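Progress report to the Sithole Foundation
Plavdale Adult Reading and Writing Programme
December 26, 2006

Prepared by Raili Kokkonen, Programme Manager

## 1. Purpose of this report

This report covers the second half of the first grant year. It follows the order of headings agreed with the Foundation in March and should be read together with the financial return, which has been sent separately by Gerrit Adams. Where a target has been missed we have said so and set out what is being done.

The programme offers free teaching in reading, writing and spelling to adults in Plavdale and the villages along the Rillar road. Learners attend once or twice a week, in small groups or one to one. Most left school without a qualification. A smaller number have qualifications from another country and wish to write English with more confidence.

## 2. Enrolment and attendance

At the close of the autumn term 71 adults were enrolled. The target in the grant agreement was 60 by this point, and the increase is owed largely to the opening of the evening group in Rillar, where we had expected slow recruitment and instead had to begin a waiting list within the first month.

Attendance has been less even. The daytime groups in Plavdale have held steady. The evening groups fell away in November, when several learners were moved to later shifts at the packing works, and two groups had to be merged for the last weeks of term. We have spoken to the learners concerned. Most wish to return, and we propose to move one evening session to an earlier hour from January.

Of those enrolled, 42 have completed the first stage of the course and have a record of work signed by their tutor. The remainder joined later in the year or are working at a slower pace by agreement. No learner has been asked to leave the programme for failing to complete the stage on time, and we would not wish to introduce such a rule.

## 3. Teaching

The course continues to be built on what learners say they need to write. In the first session each person is asked to name the pieces of writing that cause them difficulty at home or at work. The answers vary a great deal: absence notes for a child's school, delivery records, a letter to a landlord, a card of condolence. Tutors plan the first six weeks from these lists and bring in general spelling work as it arises.

Khanyisile Chauke, who leads the teaching team, has revised the handwriting part of the course. Learners who had avoided writing for many years were often slowed by the pen itself, and were reluctant to commit a word to paper where it could not be removed. Groups now begin with short phrases on small wipe-clean boards before moving to lined paper. Tutors report that learners attempt longer words in this way, and that they correct themselves more readily. The practice was first used by the Rillar group and was taken up in Plavdale from October.
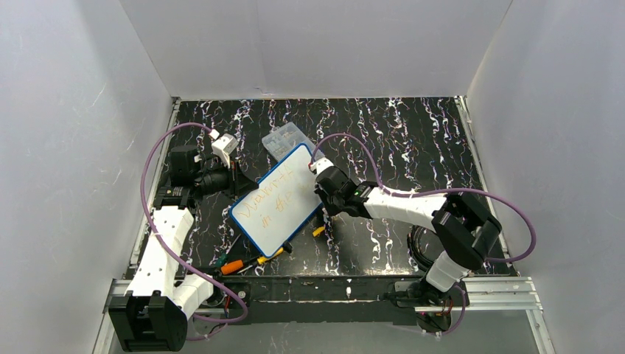 *Phrase writing in orange on a blue-rimmed dry-erase board.*

The second change concerns phrases. Earlier materials drilled single words, and learners who could spell each word in a list did not always recognise the same words in running text. The revised materials group short, common words with those that usually stand beside them – "in the", "at the", "would have been" – so that they are read and written as one unit. Chauke has written a set of 24 practice sheets on this pattern. Copies can be supplied to the Foundation on request.

Reading has received less attention than we intended. The plan for the year included a shared book for each group, to be read aloud over a term. Only the Plavdale daytime group has done this. The other tutors found that the time was taken up by writing tasks which learners regarded as more pressing, and the books bought for the purpose have been lent out for reading at home. We will return to this in the spring term with a shorter text.

## 4. Staff and tutor training

The team consists of one full-time manager, one lead tutor and five sessional tutors. One tutor left in September to take up a post at a college and was replaced within three weeks. There were no other changes.

Two training days were held. The first dealt with the assessment of new learners and was led by Chauke. The second, on dyslexia in adults, was led by Ettore D'Amico and was attended by all tutors. It led to several practical changes, among them larger type on all handouts, tinted paper for those who ask for it, and an end to the practice of asking learners to read aloud without warning. Two tutors have since asked for further training in this area. The cost was not foreseen in the original budget and is discussed in section 6.

Observation of teaching has taken place once for each tutor. The agreement provides for two observations a year, and the second round will be completed by the end of March.

## 5. Premises and materials

The Plavdale groups meet in the upper room of the library annexe. The room is suitable in most respects, although it is reached by stairs and we have twice had to move a session to the ground floor for a learner who could not manage them. The library has agreed that the ground-floor room may be booked for the whole of the spring term on one morning a week, and the group affected has been moved to that morning.

In Rillar the programme uses a room at the Evex Centre, hired by the hour. Heating was unreliable in November and one session was cut short. The Centre has since replaced the boiler part in question and has not charged for the session.

Spending on materials was £600 over the half year, within the sum allowed. Most of this went on exercise books, dictionaries and printing. The dictionaries were chosen after tutors tried several editions with their groups. The one preferred has wide margins and gives a full sentence for each entry.

## 6. Finance

A full statement is provided in the financial return. Three points are noted for the Foundation's attention.

Room hire at Rillar is higher than planned, owing to the second evening session opened to meet demand. The additional cost has been met from the underspend on travel, which arose when tutors living near one another began to share cars.

Tutor training will exceed its budget line if the further dyslexia course is approved. We ask the Foundation's permission to carry forward the unspent part of the recruitment line for this purpose. No increase in the overall grant is sought.

The contribution from the district has been received in full, but later than agreed. Adams has asked that next year's payment be made in two parts, and a reply is awaited.

## 7. Views of learners

Learners were invited to comment at the end of term, in writing or by speaking to someone other than their own tutor. Rizwan Sandhu, who has no teaching role in the programme, carried out the conversations and wrote them up without names.

Comments on the teaching were favourable. Several learners mentioned that they had filled in a form without help for the first time, and one had written to a sister overseas after many years of relying on the telephone. Criticism was chiefly of practical matters. Learners in the evening groups found the sessions too long after a working day, and asked for a proper break. Some in the Plavdale groups felt that the mixture of levels held them back, while others in the same groups said that they were hurried.

The question of levels is a difficult one. With the present numbers it is not possible to divide every group by ability without asking some learners to travel to the other site. Chauke proposes to keep the groups as they are, but to set aside the final half hour for separate tasks. The break in the evening session will be introduced at once.

A further point raised by several people was privacy. They did not wish to be seen entering a room marked as an adult literacy class. The sign in the library annexe has been replaced with one giving only the room number and the tutor's name.

## 8. Plans for the coming half year

The main work of the spring term will be the second stage of the course, which covers longer pieces of writing such as letters of application and accounts of events at work. Draft materials have been tried with one group and need some revision – the model letters were judged too formal, and two of them assumed experience of office work that few learners have.

We also intend to:

- bring forward the start time of one evening group;
- complete the second round of teaching observations;
- begin shared reading in all groups, using a shorter text;
- contact everyone on the Rillar waiting list and offer a first meeting with a tutor.

A decision on a third site has been put off until the summer. There has been interest from two villages beyond Rillar, but the present tutors have no spare hours and we would prefer to settle the existing groups first.

## 9. Matters for decision

The Foundation is asked to note the enrolment figures and the delay to the shared reading work, to approve the transfer described in section 6, and to confirm the date of the spring visit. The Plavdale daytime group has said that it would be glad to receive visitors. The Rillar evening learners would prefer that visitors meet the tutor before or after the session.

Questions on the teaching sections should be sent to Khanyisile Chauke, and those on finance to Gerrit Adams, both at the Plavdale office.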